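Hand-held gripper trials: your questions

I get a lot of the same emails since I put up my notes on comparing the Drukari and Braltby grippers, so I finally pulled the answers together on one page. If yours isn't covered, write to me and I'll add it (eventually!).

Which two grippers did you compare?

The Drukari 2 and the Braltby hand unit. Both are hand-held, both have two fingers, and both have a camera looking out over the fingers. I borrowed the Braltby for a month and bought the Drukari with my own money, so I may be a little fonder of it than I should be.

Why hand-held? Don't you have an arm?

I do, a Rana, and it's bolted to a bench in the next room. But it takes me most of an evening to set up a decent test on the arm, and with a hand tool I can get through a pile of grabs before dinner. I like to find out whether the fingers are any good first. Then I go bother the arm.

What do you pick up with them?

Balls, mostly. Also bottle caps, pegs, a sponge, and a rubber duck that has had a hard life. Balls are my favorite because they show you right away if the fingers close unevenly. If one side gets there first, the ball scoots off and you spend the next minute under the table. I use different sizes too, since a finger that's great on a big ball can be hopeless on a little one.

Do you test on a bare table?

Some of the time. I do the bare table first and then put down a printed cloth, and the cloth round is the one I trust more. Patterns give the camera more to deal with, and a bit of a crease changes how a small ball sits. Real kitchens and workshops are not bare white tables, at least mine aren't.

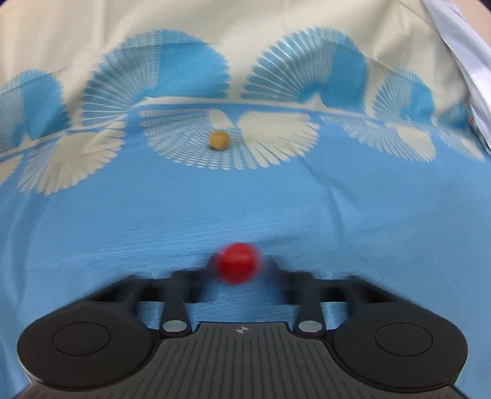
The other thing I do is vary my speed. I start slow and careful, then do a set at the pace I'd normally pick something up, and that second set is where blur starts to creep in. If you only ever move slowly, your clips look lovely and tell you very little about what you'll get on a busy afternoon.

How many grabs did you do?

112 with each gripper, split across the objects. I did them in batches of 16 and took a break between batches, because my thumb gets tired and I start blaming the hardware.

So which one won?

Depends what you're after, sorry! The Braltby felt better in my hand and the trigger is lighter. The Drukari closed more evenly for me, especially on small stuff. If I could only keep one I'd keep the Drukari, but I'd miss that trigger.

Does the camera matter that much?

More than I expected. I swapped lenses in December and had to redo a whole afternoon of clips. Lock your exposure, turn on a lamp, and check the first clip before you record the rest.

What software do you use?

Perkeck, for sorting and tagging. It's a little clunky and the search box forgets things, but it opens big folders without falling over.

Can I have your clips?

Yes, if you give me a week or so. The full set takes up 6 drives' worth of mess right now and I'm still cleaning up the file names.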